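How to clean and repaste an old desktop PC in an afternoon

I love old desktop towers. They're heavy, they're plain, and you can get nearly all of them apart with one screwdriver. If yours has started to roar every time you open a spreadsheet, it very likely needs a clean and some fresh thermal paste, and this is one of the most satisfying jobs you can do on a kitchen table. I've done it more times than I can remember and I still get a little thrill when the fan spins up quietly again!

These notes first went up in August 2022. I've tidied them since, mostly thanks to Trefor Parri, who wrote in with a long and very useful email about heatsink screws.

What you'll need

A medium cross-head screwdriver (magnetic tips are fine, whatever you've heard)
A soft paintbrush about an inch wide, kept only for this
A can of compressed air or a small electric blower
Isopropyl alcohol, 90 per cent or stronger
Lint-free cloths or coffee filters
A small tube of thermal paste
An egg box for the screws
A torch

I use Grusora paste at the moment and get on well with it. The Gallardo one is a bit runnier and I found it crept further than I liked, but friends swear by it. Any decent non-conductive paste will do the job.

Before you open anything

Back up your files. Then write down how hot the machine runs. Any free temperature monitor will tell you; leave the computer alone for ten minutes and note the reading, then play a video or run something heavy for another ten and note it again. My own tower, which I call Remus, was sitting at 51 degrees with nothing open at all. The fan was turning at 2,716 rpm, and you could hear it from the landing.

Shut down properly, switch off at the wall, pull the plug out, and hold the power button in for a few seconds to use up what's left in the supply. Take a photo of the back with all the cables in. You'll be so pleased you did.

Opening up and getting the dust out

Lay the case on its side with the removable panel facing up. Most office machines have a single latch or two thumbscrews. Slide the panel back, lift it, and have a good look round with the torch before you touch anything. Touch a bare metal part of the case with your fingers now, and again every few minutes as you work.

Carry the whole thing outside if the weather's kind. Hold each fan still with a finger and blow the dust out in short bursts, starting at the top of the case and working down. Don't skip the power supply, but do it from the outside through the grille, and never open it up. Use the brush on anything that clings, especially the fins of the heatsink, where the fluff packs down into a sort of felt. Nerys Humphreys runs our village repair morning and once peeled a complete square of it off a heatsink in one go. She kept it in a jar for weeks.

Taking the heatsink off

If you can, run the computer for five minutes before you start, then unplug it again. Slightly warm paste lets go much more easily. Unclip the fan cable from the board first (pull on the plug, not the wires). Loosen the heatsink screws a turn or two each, going corner to corner, so the pressure comes off evenly. Trefor's tip is to keep a finger on the heatsink while you do the last one, as the springs can make it jump.

Don't pull straight up. Twist gently left and right until you feel it give, then lift. On some sockets the processor can come away stuck to the bottom of the heatsink. If it does, slide it off sideways with a bit of plastic, and take your time.

Old paste comes off with a cloth dampened with alcohol. Wipe from the outside towards the middle, use a clean bit of cloth each time, and stop when it comes away with no grey on it. Do the bottom of the heatsink as well.

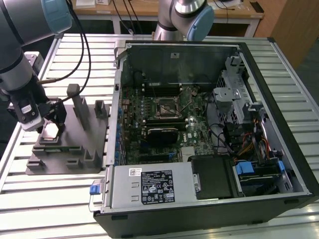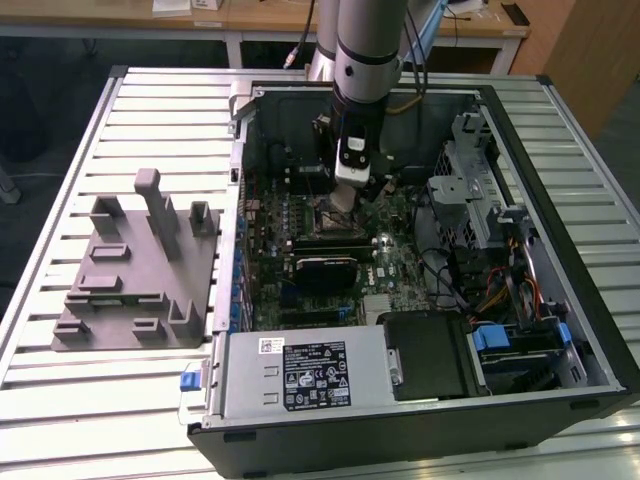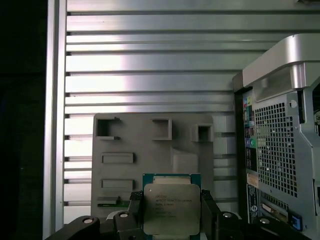 Now for the processor itself, if you're swapping it or want to check the socket. Lift the lever, open the cover, and hold the chip by its edges only. Take the Intel Xeon, gripped by its sides with the big silver face left clear: that metal lid is where your paste will go, so it wants to be spotless, and a fingerprint means another wipe with alcohol. Line up the little triangle on the corner with the one on the socket and let the chip drop in under its own weight. It needs no pushing at all. If it rocks, lift it straight out and look again. Older office machines often take a much faster second-hand chip than the one they came with, so do look up what your board will accept before you close everything up!

Putting the paste on

A blob the size of a small pea, right in the middle. I know there are people who draw crosses and people who spread it flat with an old bank card, and I've tried them all. The pea has never let me down. Lower the heatsink straight down, and once it has touched, don't lift it to peek, or you'll have to wipe everything and start again with new paste. Do the screws up corner to corner, a couple of turns at a time, until they stop. Plug the fan back in. Check that you've plugged the fan back in.

First start

Leave the side off, connect only the power, screen and keyboard, and switch on. You should see the fan moving straight away. If there's no picture, turn off, unplug and press the memory sticks home; brushing near them can work one loose, and in my experience that's the cause nine times out of ten. A warning about a missing or failed fan means the plug is on the wrong pins or not on at all.

Once it's happy, shut down, put the panel on and take your two temperature readings again, in the same room with the same programs running. Remus dropped so much that the fan settled at 2,000 rpm, and I had to put my ear to the case to be sure it was going.

How often?

Every November I do the dusting part, and I redo the paste every third or fourth year, or whenever the heatsink has been off for some other reason. If you have a long-haired dog, twice a year for the dusting. A friend's Titow mini tower lived on a carpet beside two spaniels and needed doing every three months, until she put it up on a shelf.

If you get stuck, send me a photo of the inside and the model number from the sticker on the case, and I'll gladly have a look.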